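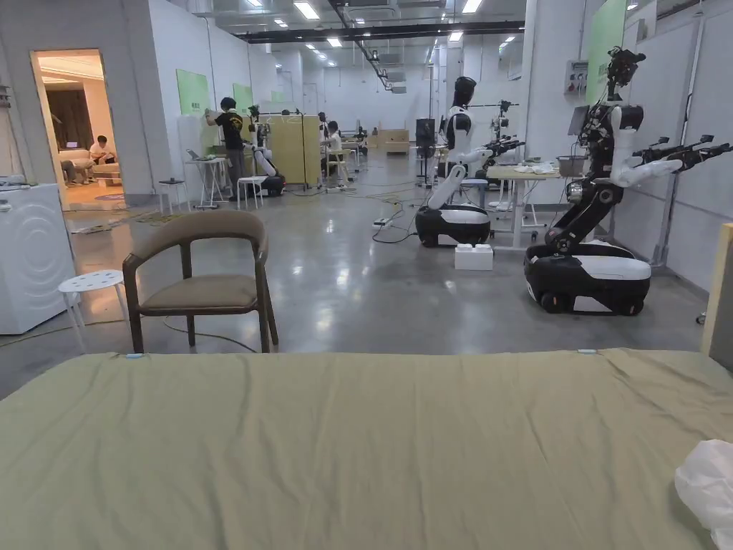 ok thread time. second year group project, robots + bedrooms, deadline tomorrow at 4pm so typing this between runs. will be messy

the task for our team (we're Clokulent, I did not pick the name): get a robot to clear a bed. pick up whatever's been left on it, put it somewhere sensible, fold the cloth if there is one. sounds easy. my mum does it in a minute while shouting at someone on the stairs

the module is run out of Trirnosdale and you get graded on the demo and the write up, 50/50. the write up is what everyone forgets. we have most of a methods section and a title

for those asking last time: no we're not programming every move. you take a hand-held gripper, same sort of fingers as the robot's, camera on it, and you do the job yourself over and over. the model learns from that. so most of robotics this term has been me leaning over a mattress picking up laundry

bad for the back btw. if you're tall swap out often. I'm not even tall

target the brief gave us was 700 clean goes. "clean" meaning no dropped items, no hand in the way of the camera, no stopping halfway to scratch your nose. we recorded 2447. lots of scratching

of those the checker script (Wavine, written by the year above, god bless them, comments all in lower case, one of them just says "sorry") threw out loads straight away for being too short. you pick up the cloth, put it down, press stop. apparently that isn't long enough to be a go. fair

then we watched the rest back ourselves. evenings. on double speed. I now have opinions on how everyone on my team folds and none of them are kind

two camps on folding. camp one: lay it flat first then fold. camp two: pinch the middle, lift, let it hang, fold from there. I'm camp two. it's quicker by hand and the model hates it

reason it hates it I think: when the cloth hangs it covers most of what the camera can see. so the model's looking at a wall of fabric and guessing. flat first and it can at least see where the corners went

so we re-recorded in camp one. all of us. even me. 272 goes in one afternoon which is our best by miles, biscuits were involved

small thing that took ages: fingers have to START open. every time. sounds obvious. half our early goes start with them already partly shut cos you pick the thing up off the table by squeezing it. model then learns that life begins with a bit of a squeeze. so it would nudge the cloth along the bed instead of grabbing it, for ages, like a cat

fixed by saying "open" out loud before pressing record. Yatziri's idea. we all feel daft doing it. it works so we do it

Yatziri Villalobos is our lead on the data side, go follow her if you want the proper version of this thread with graphs in. she's put a checklist by the bed and she does read it out
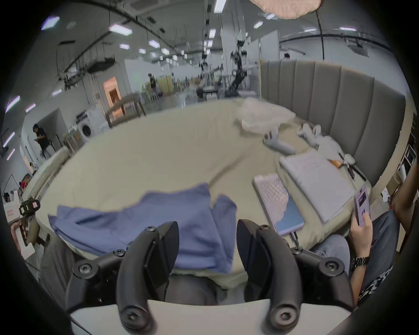

open fingers, blue cloth dead ahead, phone and notebook off to the right. this is the view the model gets, or near enough

people in replies asking why everything looks bent. wide lens. the bed is bed shaped in real life, you stop noticing after a day

clutter's the bit I find interesting. a bare bed with one cloth on it, the model's decent. add a phone with a cable in it and it all gets a lot harder. does the cable count as part of the phone? do you lift it or leave it? we argued about this for a whole lunch

settled on: phone stays put if it's plugged in. cloth goes first. soft toys after. notebooks last cos they're flat and the fingers can't get under them without a shove to the edge

flat things are the worst. a notebook on a soft sheet just sinks in a bit and the fingertips ride up over the cover. the trick by hand is push it until it hangs off the side then pinch. tried teaching that. it learnt the push. did not learn when to stop pushing

plush is the best. you can grab a plush anywhere. 10/10 object. would do a whole dissertation on plush

bags are evil. thin plastic, bunched up, looks different every time you breathe near it. we've got a rule that a bag can be on the bed but nobody has to pick it up. I know. I know. it's in the limitations section

(there is now a limitations section)

sheets matter more than we thought too. all our first goes were on the one colour and the moment we moved to the other bed it started reaching for creases. just grabbing at wrinkles in the sheet. very confident about it as well

so now we swap beds between batches. olive, cream, olive, cream. and you have to mess the sheet up a bit before you start, which after 20 yrs of being told to straighten it feels very wrong

what running it on the robot is like: slow. really slow. you put the cloth down, you step back, arm thinks about it, arm goes out, everyone holds their breath. then it either picks up the cloth or it picks up the sheet and the cloth together and tries to fold the bed

current score on the one-cloth job is 6 in a row without a miss. that was this morning. then somebody said "6 in a row" out loud and it missed. not naming names. it was me

the arm team's got it worse than us btw, their job is stuff on walls and they have to reach up all day. we at least get to lean on a mattress

advice if your doing this module next year, in no order

- cables. tape them or at least know where they go. I've stepped on an orange one so many times it knows me

- label your recordings when you make them. not after. after you will not know which cloth was the one with the wonky hem

- write down who held the gripper. left handers come in from the other side and the model notices. took us a week to work out why it had two personalities

- fold the way you've agreed to fold. even if your way's better. (my way is better)

- charge everything overnight. all of it. the spare as well

- bring a jumper

- do some of the write up before the last night lol

ok back. had to go hold a cloth

question from earlier, can you do it with fewer goes: maybe? the Ocampo lot in the other group used less than half what we did and theirs looks smoother. but theirs is only ever on one bed with one cloth. ask me after the demo when I've seen it with a phone in the way

other question, do we get to keep the robot. no

someone asked if it can do a fitted sheet. I can't do a fitted sheet. I've never met anyone who could do a fitted sheet on their own without kneeling on it

what's left tonight: one more training run with the flat-first goes plus the cream bed ones from this week. retest on both beds. pick which clip goes in the slides. argue about the clip. sleep?

training's going. the number is going down. we like it when the number goes down. Yatziri says don't stare at it, it doesnt help. I'm staring at it

if the run's rubbish we demo this morning's version, it's saved in two places, and we keep the notebook off the bed and hope the marker doesn't ask

update 9pm: finished. going to try it on the olive bed first cos that's the one it likes

update: got the cloth. got it again. went for a crease. got the cloth

trying the cream one now, with the phone. back later, if I forget to finish this thread someone poke me

update: left the phone alone!! went straight past it to the cloth. fold was terrible, more of a scrunch really, but it left the phone alone and I did a small yell

right. slides. night all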